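Guvmont site, Turus work area
Workplace safety checklist: hand-held gripper work
Date of walk-through: 2018-05-05

Scope. The site is moving small-item handling from hand work to the Priveo automated line. During the changeover, operators handle goods with gripper tools instead of bare hands. This list covers the people doing that work. The arm cell has its own list.

1. Operator briefing
Status: OK
Comment: All operators on shift have signed the Kanagaratnam handling sheet. Two asked whether tidying and packing jobs will still be theirs after the changeover. Passed to the site office; an answer is due in May.

2. Grip on corded appliances
Status: OK, with comment
Comment: Hold by the handle and keep the cord clear of the fingers. Appliances stay unplugged while being moved. Maximum load per tool is 500 grams.
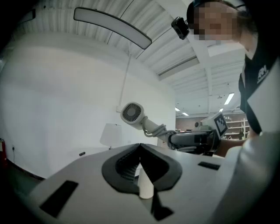

Item 2. Hair dryer held by the handle, cord coiled below it.

3. Posture and reach
Status: Needs action
Comment: Operators lean farther over the work than they did by hand. Wrist and shoulder soreness was reported after long sessions. Limit each session to 80 minutes, then change to a task without tools. Supervisors to record the changes.

4. Jewelry and sleeves
Status: Needs action
Comment: Bracelets and loose cuffs come off before picking up a tool. The old rule covered rings only and was never updated for the grippers.

5. Fire extinguisher
Status: OK
Comment: Keep the floor in front of it clear. Tag no. 251 checked.

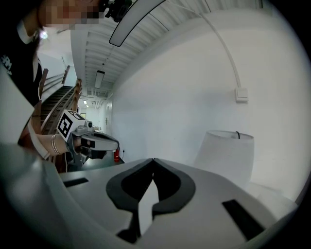 Items 4 and 5. Bracelets at the operator's wrist; extinguisher on the floor by the corridor wall.

6. Floor cables
Status: Needs action
Comment: Route cables along the wall or cover them. Operators watch the gripper tips and look down less than before. Unplug and coil anything not in use, including adapters left on the floor.

7. Tabletop and lamp
Status: OK, with comment
Comment: Small items should be set apart so the jaws can close on one without touching the next. Move the lamp back before working near its shade.
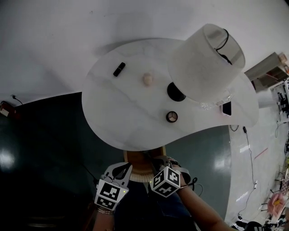 8. Noise and lighting
Status: OK
Comment: No complaints. Ceiling lights were replaced after 2000 hours as planned.

9. Staffing during changeover
Status: Open
Comment: Operators want a say in how fast the pace is raised. No increase until items 3, 4 and 6 are closed.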